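Been collecting demonstrations for the kitchen tasks since April, and a few people asked how the days go. Short thread, mostly about the boring parts.

1/ The setup: one arm, one table, one overhead view plus a wrist view. A person drives the arm by hand controller and does the task start to finish. Every finished run gets saved with a line of text saying what was asked.

2/ The project is called Tadetti. We want one policy that can follow short instructions with food and dishes. "Put the strawberry on the plate." "Move the banana out of the bowl." Nothing fancy.

3/ We have 1,394 saved runs as of this morning. I threw out 83 more. Most of those were my own driving. I get sloppy late in the afternoon and start bumping things.

4/ What gets thrown out: the operator forgot the instruction and did a different task, the recording started late, or someone's hand came into view. A missed grasp followed by a second try stays in. We want the policy to see recoveries.

5/ Soledad Marchetti wrote our instruction list. She gave each task several wordings, and they are the way people talk. "Stick the orange slice in the oven" is in there next to "place the orange slice inside the toaster oven."

6/ The first version of the list had 12 tasks. That was too few. The policy learned where my hand usually went and ignored the words. You could ask for the banana and it would go for the strawberry.

7/ So now we move everything between runs. I used to do this by feel and it was bad. When Lucinda Doucet plotted the start positions, nearly all of mine were in a band down the middle of the table. People put things where they can reach.

8/ Now a script picks the positions and prints them on a side monitor. It takes longer. A reset is 30 seconds if I don't talk to anyone. Over a full session that adds up to more time than the driving.

9/ We also leave things on the table that have nothing to do with the task. If the only object out is the one you want, the instruction doesn't mean much.
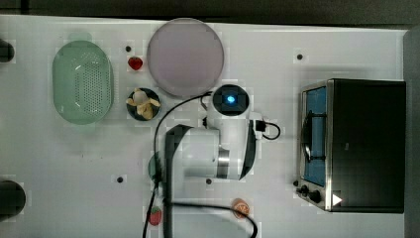 10/ Two strawberries on the table at once is deliberate too. If the instruction just says "the strawberry," either one counts. If it says "the strawberry near the plate," only one does, and we label those runs separately.

11/ The colander is the object I like least. The rim is fine to grab from the side but from above I keep coming in at a bad angle. Lucinda is much better at it, so she has done most of the colander runs. That's its own problem – the policy may end up copying one person.

12/ Next is the second site at Clelthorpe. Same arm, same list, different table and different light. I expect the numbers to drop when we test there, and I'd like to know by how much before we collect anything new.

13/ Someone asked if the data will be public. Not decided. The labels need another pass first, and I still have a folder of runs where the text says "dish" and I can't tell which dish was meant.

14/ Back to resets. Will post the Clelthorpe results when we have them.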